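Katano Chess Open: Player FAQ

What is the time control?
Each player has 96 minutes for the game, plus 8 seconds per move from move one.
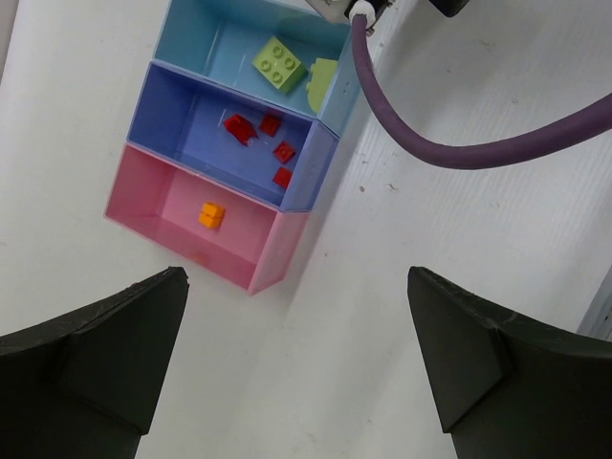 Telma Quezada
Chief Arbiter

How are pairings made?
Swiss system, by rating. Round one is posted at the Matos desk on 27 October 2018. Later rounds go up when the last game of the previous round ends.

Can I take a bye?
One half-point bye is allowed, in any round except the last. Ask before the pairings are posted.

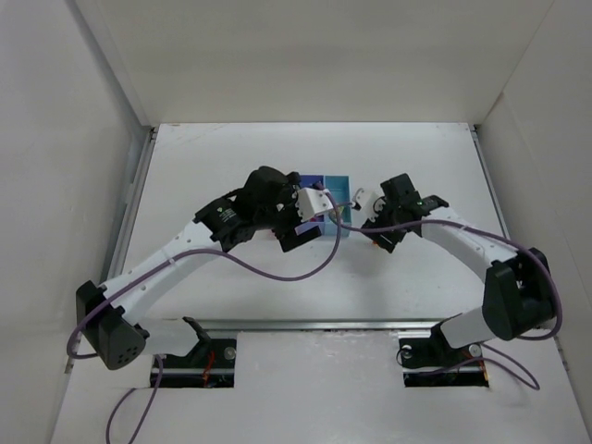
Draws and claims

When may I offer a draw?
After move 26. Make your move, offer, then press the clock. Earlier offers count as a distraction and draw a warning.

How do I claim threefold repetition?
Write the move on your score sheet without playing it, stop the clock and call the arbiter. A wrong claim adds two minutes to your opponent's time.

Which rating list applies?
The September list. Unrated players are seeded below all rated players, in order of surname.
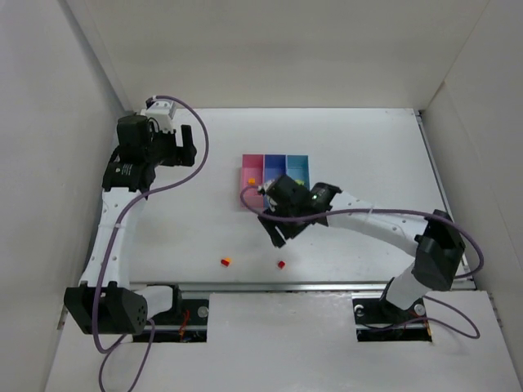

Lindiwe Maluleke: Does the bye still count half a point if I enter after round one?
No. Rounds missed before entry score zero.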